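New bench-marking rules for robot test areas take effect in April

PELITZ -- Small companies that train and test robot arms in shared rooms will have a common set of rules to work from starting in April, when the Plolard code of practice comes into use.

The code is 14 pages long and covers what it calls open bench work, meaning jobs where an arm handles parts on an ordinary table with people working in the same room and no fence in between. It does not replace existing machine safety law, and it does not apply to production lines.

Plolard, a trade group for small automation firms, began drafting the text last year after its members complained that every customer and every landlord asked for something different. Some wanted painted floors. Others wanted light curtains at tables where the heaviest item handled was a piece of plastic trim. A few asked for nothing at all.

Under the new rules, every bench must have a marked work area on the tabletop. If parts are picked up in one spot and set down in another, each spot gets its own outline, and the two may share a line. The marking must be a color that stands out from the surface and must be replaced when it lifts or tears. Tape is allowed. An earlier draft called for paint or engraved lines, but that was dropped after members said benches are moved and re-laid too often.

Floor markings are handled separately. A floor outline shows where equipment is parked or set down, and it has to be visible from the side people usually approach from. Cables may cross a floor outline only if they lie flat, and power strips must be kept out of the walkway.

The code also sets out who may be near the bench. An operator may sit or stand on the far side of the table while the arm is moving, as long as the operator's hands stay out of the marked work area and a stop control is within reach. Anyone else in the room stays outside the floor line.

Wultix, which makes end tools for robot arms, tried the draft at its own benches and sent comments. The company said the table outlines cut down on arguments over where a part should start, and that new staff picked up the layout within a shift. It was less happy with the paperwork. The draft asked for a signed sheet each time the layout changed. The final version asks for one only when an outline is moved, and lets firms keep it on a computer.

Comments came in from 660 sites in all. The most disputed point was the check on grippers. Plolard first proposed a look at all visible fasteners every 1,000 cycles. Several members said that would mean stopping twice in a morning, and the figure was raised to 3,000. Tools that have been dropped or bumped must still be checked before they are used again.
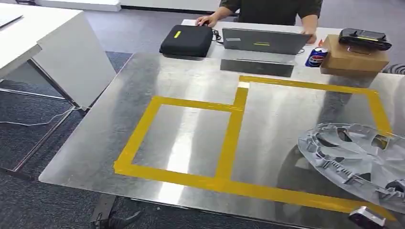
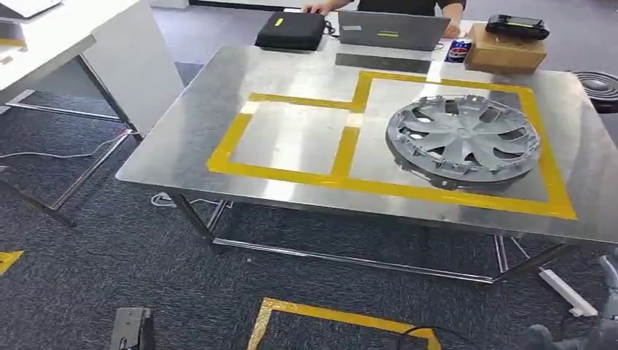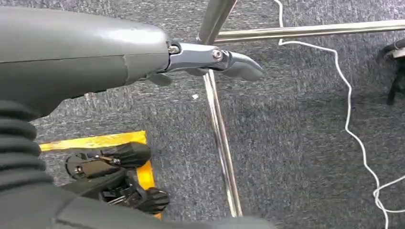

Personal items took up more of the final text than the drafters had planned. The code now splits a bench room into the marked work area, the ground close to it, and everything else, and only the first of these has to be kept free of anything that isn't part of the job. Laptops, tool cases and drinks may stay on the operator's side. A soda can behind the taped rectangles, next to a cardboard box, would pass as long as it is outside the outlines and out of the arm's path. A part that overlaps the line, like the gray wheel cover resting partly on the tape in the second picture, is to be moved fully inside before a run is logged. Spare hands and tools set on the floor should be inside a floor outline, with the fingers clear of the walkway.

Firms can declare that they follow the code without an outside inspection for the first year. After that, Plolard plans spot visits by the Tymoshchuk testing office, which helped write the section on grippers. The office expects roughly one visit per member every two years -- more often for sites that report an injury.

The text is free to members. Other firms can ask Plolard for a copy. Comments on the first year of use will be collected next spring.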